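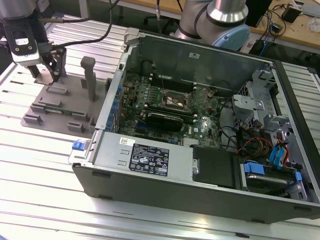
Uker is a stand-side sales and stock system for arena merchandise. It covers the handheld terminal, the count-in and count-out sheets, and the settlement report that goes to the touring party at the end of the night. Rernmont sells it by annual license. This review covers the version on sale in September 2020, tested at Jaunzems Arena with a hockey inventory and a concert inventory loaded side by side.

## Setup

Items are entered as a parent style with sizes beneath it. Import from a spreadsheet works if the size column uses Uker's own codes. If it does not, the import still completes, and the unmatched sizes go into a holding list that has to be cleared by hand. An outright failure would have been easier to spot. We found unmatched youth sizes in the holding list after the stands had been stocked in the system.

Each stand gets its own opening quantity. Transfers between stands need a confirmation at both ends. This slows down runners during intermission, but the count stays clean, and we left the setting on.
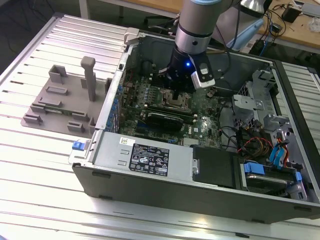 **Corinne Vasbinder**

## Selling

The terminal screen shows 12 items per page in a fixed grid. For a touring act with a short list this is enough. For a team store it means paging, and the page order cannot be changed for one stand without changing it for all of them. Search is available but opens a full keyboard that covers the cart.

Card sales were steady. The terminal holds transactions when the network drops and sends them when it comes back, with a small marker against each held sale. The marker is gray on white and hard to read on a dim concourse. Cash sales post at once, but the drawer count is kept in a separate menu that needs a supervisor code.

Battery life on a full charge was four hours with the receipt printer on. That covers doors through the end of most concerts. It does not cover a hockey game followed by a stand audit, so plan on a charging dock at the larger stands. The dock is sold separately and does not accept a terminal in its rubber sleeve.

## Counts and settlement

Settlement is the strong part of the product. Opening stock, additions, comps, damages and closing count sit on a single sheet, and the sold figure is calculated from those and then compared with the register figure. Any difference is listed by size. Artist split, venue split, sales tax and card fees can be set per item, so a poster and a hoodie can carry different terms on the same report.

Revisions are numbered. Once a sheet has been signed on the terminal it is locked, and a correction opens a new revision with the old one attached.

There are two weak points:

- Comps are deducted before the split, and there is no switch to deduct them after.
- A bundle is treated as its own item, so its parts are not drawn from stock until the nightly update.

The bundle problem matters most. During a busy event the stock screen overstated shirts at every stand selling a shirt-and-cap bundle. We ended up removing bundles and using a discount code.

## Compared with Plulten

Plulten has the better selling screen and allows a separate layout for each stand. Its settlement report is basic, and splits have to be worked out in a spreadsheet after export. Training took two hours on either system.

## Rating

Recommended for buildings that run merchandise in-house and settle with visiting tours. For a team store with a large, stable product range, Plulten is the better fit until Rernmont fixes bundles and page order.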